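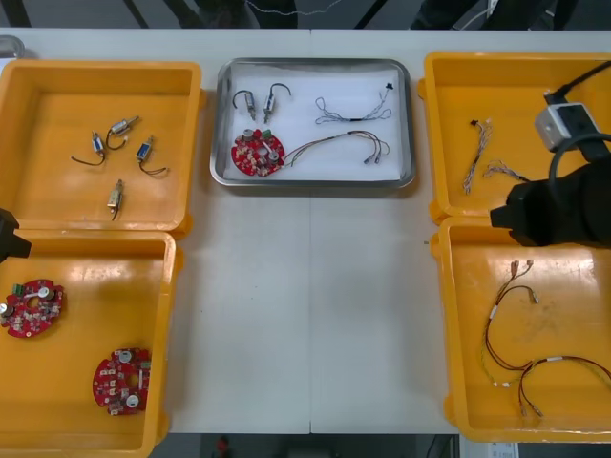
Do the red boards and the solenoids have to go in separate bins?
Separate bins, every time. The leads snag on the green connectors and then you're picking wire out of a board for half the morning.

Parts sorting, Ladton bench. Gallery page

Trí Đoàn is back on Monday. Captions are mine, typed fast, sorry for the spelling.

Bins. Orange-yellow, plastic, from the old Irkier stockroom. We had 44 of them at one point and lent most out. Please bring them back, no questions asked.

Solenoids. Spread out in the bin, leads and all. Couple of blue labels in there. Dont tip them in a heap, the wires knot up and you pull one off getting them apart.

Round boards. Red, hole in the middle, white cylindrical parts and little green connectors. Own bin, below the solenoids. Hold by the rim pls.

Steel tray. White paper in the bottom so small stuff shows up. Paper gets changed at 10 every morning, new roll is under the sink. Two solenoids in it with their leads bent up like hooks.

Table. White, two sections with a seam down the middle. Tiny screws find that seam. Tape it if you're doing anything smaller than a solenoid.

Still to come from Trí: the shelf labels, the Correa drawers before and after, and the big box of Sisudico odds and ends that took Eusebio Nina two evenings to go thru. 75 bags out of that one box. He wants it known he labeled every single one.

Want a larger copy of anything? Write the page name on the clipboard by the door, plus your email, readable this time. Prints are in the drawer marked 111, take what's yours and leave the rest.

Next sort starts at 10, same bench. Bring reading glasses if you use them, the part numbers are tiny. Coffee is on Eusebio.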